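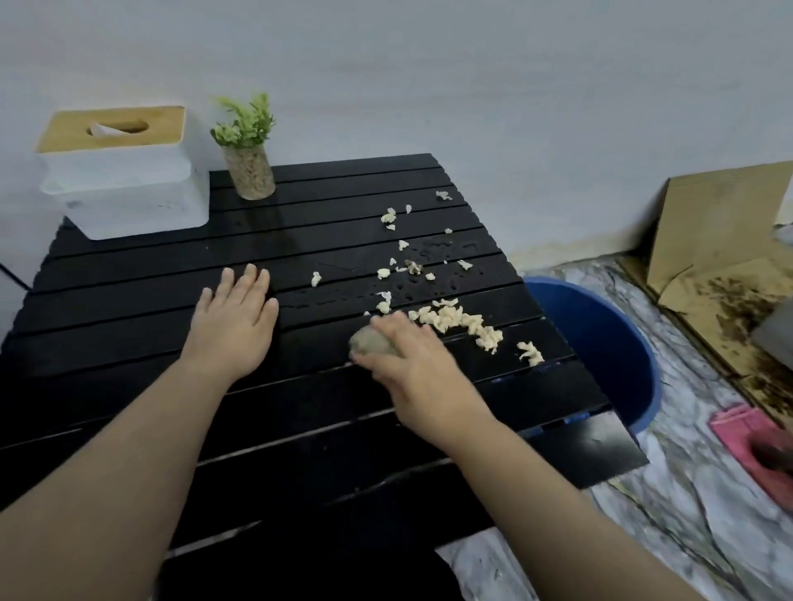

*Slatted table, crumbs still on it. One of the jobs on the list.*

# Budget for a table-wiping arm: what did we miss?

**slatside** wrote:

We're putting together next year's equipment request and I want a sanity check before it goes in. The task is cleaning slatted table tops by hand tool: rub the surface, break up whatever is on it, get the crumbs off, leave the small stuff on the table (tissue box, little vase) where it was or put it back.

Current plan:

| Item | Qty | Status |
|---|---|---|
| Vira arm, mid reach | 2 | quoted |
| Busico soft gripper | 2 | quoted |
| Spare finger pads | 96 | quoted |
| Wrist force sensor | 2 | waiting on price |
| Splash covers for the arms | 2 | not quoted |
| Table and mounting | 1 | have it |

Order has to be in by September. Anything obvious missing?

---

**kerf_and_burr** wrote:

Splash covers should be at the top of that list. There's water all over that table top. Get the covers quoted by whoever sells you the arm, and ask in writing whether the warranty holds with water near the wrist joint. We bought ours from a third party and the arm vendor wouldn't look at a seized joint afterward.

Also, 96 finger pads is a lot. What are they made of?

---

**slatside** wrote:

Silicone. The 96 is a box quantity, they don't sell fewer.

---

**mopbucket514** wrote:

I'd cut it to one arm. Look at the two hands in the photo. One is flat on the table and the other is doing the rubbing. You can replace the flat hand with a clamp or a heavier table. Put the money into the force sensor and get a good one. If you're pressing a porous block on planks with gaps between them, you'll catch an edge on the first day.

---

**tenon_jane** wrote:

Disagree with mopbucket514. The second arm is for everything else. Somebody has to lift the tissue box and the vase when the wiping arm gets to that corner, and swapping tools halfway through a job eats time. We ran a one-arm setup at the Worndale site for two years and ended up buying the second arm anyway, at a worse price than if we'd ordered the pair.

---

**mopbucket514** wrote:

Or you start with the corner clear and do the vase later. He's asking for a budget, and one arm that works is easier to get approved.

---

**kerf_and_burr** wrote:

Both of you are skipping consumables. What is that block? Pumice? If it sheds, you have grit going into the gripper and down between the slats. Price the blocks for a full year and price a way to catch what falls through. A tray under the table is cheap and will not get approved later if it isn't on the first request.

---

**slatside** wrote:

Haven't settled on the block. We want to try a few kinds, stone and sponge, so I left it off the list. I'll add a line for it. Tray is a good point. There's a bucket on that side now but it won't catch anything from the middle.

---

**uniyal_bench** wrote:

Not connected to the vendor, the user name is from an old Uniyal bench we had. Some things from our last order:

- Ask for the lead time on the gripper separately. Ours came 5 weeks after the arm.
- Get the payload figure with the sensor and gripper mounted. The brochure number is the bare arm.
- Put vacuum or brush attachments on the same quote. Rubbing only moves the crumbs. Look how far they're spread.
- Keep cables off the floor side where the water goes.

On one arm or two, I'd quote both ways and let whoever signs it choose.

---

**tenon_jane** wrote:

Quoting both ways means they pick the cheap one. Every time.

---

**mopbucket514** wrote:

And sometimes the cheap one is fine.

---

**slatside** wrote:

Going with two on the main request and a one-arm version in my drawer. Covers, tray, blocks and a brush tool are added. I'll post the sensor price when it comes in.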